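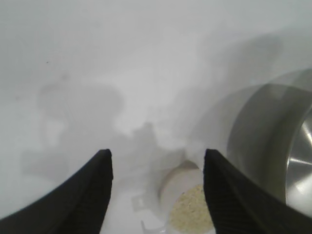
Student Work > Community Studies > Project Reports

Do reminder texts get volunteers to show up? A look at one charity's numbers

Submitted 22nd January. Project supervisor: Sieglinde Kohlhase

I started this project because of a poster. It was in the hallway at Sirko, the charity in Plukunier that collects used beds, tables and kitchen things and gets them to families moving out of shelters. The poster said that since Sirko started using Kesodness, a sign-up app that sends volunteers a text before each shift, "no-shows have been cut in half." I had signed up to help on the van and had already seen two shifts go out one person short, so I wanted to know where the half came from.

What I asked

My question was narrow. Does the sign-up data Sirko holds support the claim on the poster? I did not try to find out if reminder texts work in general. Plenty of people have studied that for dentist visits and blood drives, and I don't think a student with one spreadsheet can add much to it.

What I had to work with

Sirko let me export every shift sign-up since the app was switched on. After I took out test entries and the ones where the whole shift was called off, there were 879 sign-ups left. Of these, 144 were marked "did not attend." That works out to a bit over 16 percent, or close to one in six.

I also sent a short set of questions to everybody on the van and warehouse lists and got 31 replies. And I sat in the office on van mornings for seven weeks and wrote down who came in, so I could check my list against the app's.

The missing "before"

Half of what? This is where I got stuck for most of the fall. Before the app, sign-ups were kept on a paper sheet by the door. The sheets were thrown out when they were full. When I asked how the old no-show rate was known, I was told it was "easily a third," and that everyone remembered how bad it had been.

I believe people remember it as bad. A morning when three people fail to turn up and the van is double-parked sticks in your head. The mornings when everyone came don't. I looked for anything written down from the paper days and found one email complaining about a single shift. You can't build a rate from that. So the poster compares a counted number with a remembered one, and the remembered one was picked after the app was in place.

Problems with the "after"

I expected the app's own numbers to be solid. They are better than the paper, but I would not lean on them very hard.

First, the default. If the shift leader doesn't touch anything, Kesodness marks each person as attended. On the mornings I was there, the leader was usually loading and filled it in later or not at all. My notes had more absences than the app did in five of the seven weeks. The real rate is probably higher than one in six, but I can't say by how much, and I was only there for one kind of shift.

Second, canceling. The app lets you drop out up to an hour before the start and you vanish from the list. You are not a no-show. On paper, you would have been a name with nobody next to it. For the family waiting on a bed, it makes no difference which one you are.

Third, other things changed in the same stretch. Sirko moved the morning start later, and the warehouse moved to the old Görtz building, which has a bus stop outside. Several people who answered my questions brought up the bus without being asked. Only a few brought up the texts, and two of those said they had muted them.

What the volunteers said

I don't want to make much of 31 replies. The people who answer a survey about showing up are the people who show up. Still, the most common reason given for missing a shift was work hours changing at short notice. A text the night before doesn't fix that. One person wrote that she liked the reminder because it had the address in it. Another said he would rather get a phone call, "so I'd feel bad."

What I think can be said

The poster should come down, or lose the part about half. It may be true. There is no way to know from what was kept, and donors walk past it on their way in.

I am not saying the app is a waste. The office staff told me it saves them a lot of calling, and I have no reason to doubt it. That would be a fair thing to put on a poster.

If Sirko wants a real answer, it could turn the texts off for a random half of shifts for a couple of months, starting in February, and have someone at the door mark people in by hand. I suggested this and the reply was that it felt risky to turn off something that works. I pointed out that this was the thing we were trying to check. We left it there.

Weak points in my own work

I was a volunteer at the place I was studying, and by the middle of the project people knew what I was counting. Some of them may have turned up because of me. I also went in already annoyed by the poster. Sieglinde Kohlhase read an early draft and made me take out a page where I had guessed at the old rate myself — she was right, it was no better than theirs.

Comments

vanlady: I did the paper sheets for years. It WAS a third. Some weeks more. But fair enough, I can't prove it.

R.T.: Did you look at first-time volunteers separately? At our food pantry they are nearly all of the no-shows, texts or no texts.

Author: I wanted to, but the app only shows the date an account was made and a lot of regulars made theirs all at once when it was switched on.

mossgate: The default-to-attended setting can be changed by the admin. Ours is set to blank. Worth telling them.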